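Soft plastics and the workshop floor: request for views

Last updated: 14/04/2021

Arif Rathnayake
Members are asked to comment on the draft housekeeping rule for the Cilholm workshop. Under the draft, used plastic bags would be folded and placed in the soft plastics bin before the end of each shift. The green floor is to be kept clear at all times.

n_alaoui
I support the second part. The first part is a burden. Folding 100 bags serves no purpose when the collector compacts them anyway.

Rebecca Bortolotti
I must disagree with the previous member. Crumpled bags fill the bin well before collection day, and the overflow ends up on the floor. On a glossy surface that is a slip hazard.

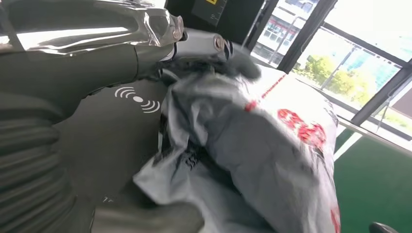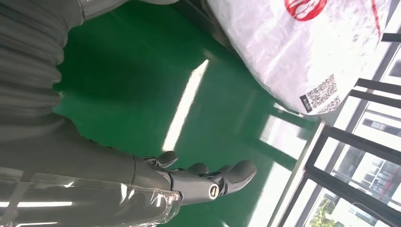

First picture: crumpled bag with red printing. Second picture: the green floor.

L.Chowdhury
The finish is very reflective, and clear film would be hard to notice on it. I would favour a larger bin -- the present one was chosen when we had seven members.

n_alaoui
A larger bin would have my support. Compulsory folding still would not.

Arif Rathnayake
Both positions are noted. The rule will be reworded to say "flattened" and the bin size will be costed separately. Further comments will be accepted until the end of April.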